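Facilities Support: Ticket 212
Subject: Toy bricks returned to incorrect bins, Activity Room
Requested by: Thaís Meireles
Assigned to: Anderson Dantas
Priority: Normal
Status: Pending confirmation

Issue reported
The requester states that building bricks in the Activity Room are being returned to the wrong containers at the end of sessions. Mixed colors were reported on three occasions in January. The requester asks that one sorting arrangement be approved and that the written instructions be replaced.

Log

Entry 1, A. Dantas
Reviewed the current instruction sheet, issued under the Belari storage plan. The sheet refers to "the orange bin" as a single container. The bin has two compartments, and the sheet does not say which color belongs in which. The green bin is not mentioned. Requested the inventory record from Rosimeire Nogueira.

Entry 2, R. Nogueira
The inventory record lists 200 bricks for the room, including those in the storage cabinet. It does not assign colors to bins. The record was last revised when the Negri shelving was removed, and the sorting page was not carried over. A copy of the earlier page could not be located.

Entry 3, A. Dantas
Visited the room on Tuesday at 9 a.m. Light blue and yellow-green bricks were still out on the tabletop in front of the bins. Sorting had begun, with yellow-green in the left compartment of the orange bin and red in the green bin. The bins stand together near the back center of the table, and no change to their position is recommended.

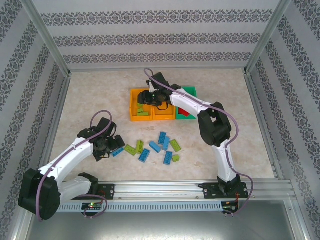

Fig. 1. Activity Room tabletop with orange and green bins, bricks partly sorted.

Entry 4, A. Dantas
Proposed arrangement, submitted for approval:
Orange bin, left compartment: yellow-green
Orange bin, right compartment: light blue
Green bin: red
Any brick of another color is to be handed to the front desk.

Entry 5, Ghazal Ghasemi
Arrangement approved. Please note that staff have been placing red bricks in the green bin by habit, and the proposal keeps this practice. The revised sheet should be limited to one page and posted at the cabinet. Adhesive labels are not to be applied to the bins until the cleaning schedule has been checked.

Entry 6, R. Nogueira
Cleaning schedule checked. Bins are washed every second week and paper labels will not hold. Requested a quotation from Stalel for 18 washable labels. Delivery is expected in about 9 working days.

Entry 7, A. Dantas
Revised sheet posted. Previous sheet withdrawn from the room and from the shared folder. Requester asked to report any further mixing under this ticket number. Ticket to remain open until labels are received.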